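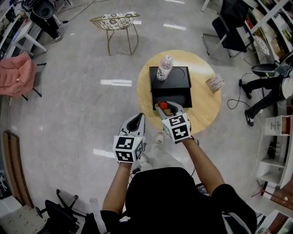

Water bottle and black box on a round table

Stories > Short Fiction > The Mostlow Reading

The license for the Mostlow festival set two limits. The first was 75 decibels, averaged over fifteen minutes, at the nearest house. The second was a separate limit on bass, which the council had added in February after the people of Flaltudgate complained that their windows hummed.

Mateja Obradović had the meter for the second limit. It stood on a tripod at the end of a farm lane, with a foam cover over the microphone and a cable running back to her car. She logged a reading every quarter hour and radioed it to the mixing desk, where Bhupendra Nishad wrote it on tape and stuck the tape to the console.

At 9:15 p.m. the bass reading was inside the limit. At 9:30 it was over. The act on stage was Devarano, who played one chord for long periods and had asked for extra subwoofers.

"You're over at the lane," she said.

"I haven't moved anything," Bhupendra said. "Front of house is steady. Check your wind."

She checked. The wind was 2 meters per second and had turned to blow from the stage toward the village. The air near the ground was cooling faster than the air above it, and under those conditions sound bends back down. She told him this. He said he knew how it worked and asked for a number.

"Take the subs down three."

"The band will hear that."

"Then they'll hear it."

He took them down two, waited, and took them down one more. The tour manager, a man named Tejada, came to the desk and put his hand flat on top of the rack. Bhupendra showed him the tape. Tejada read it and said the contract specified 115 at the barrier. Bhupendra said the contract had not been signed by the council. Tejada stayed where he was for the rest of the song, which lasted 13 minutes.

The 9:45 reading was inside the limit by a small margin. Mateja wrote it down, then took off her headphones to listen without them. The chord was still there. It came across the field evenly, with the top end gone, and she could feel it in the car door when she leaned on it.

A porch light came on at the nearest house. A woman in a raincoat walked down to the gate and looked at the tripod.

"Is that the thing that makes it stop?"

"It only measures," Mateja said.

"What does it say?"

Mateja turned the display so she could see. The woman studied it for some time. The figure moved up and down by a few tenths.

"My husband would have liked this," the woman said. "He repaired organs."

She stayed at the gate. The radio clicked and Bhupendra asked whether he could have one decibel back for the last song. Mateja looked at the wind reading, which had dropped, and at the clock.

"One," she said. "I'll call you at ten."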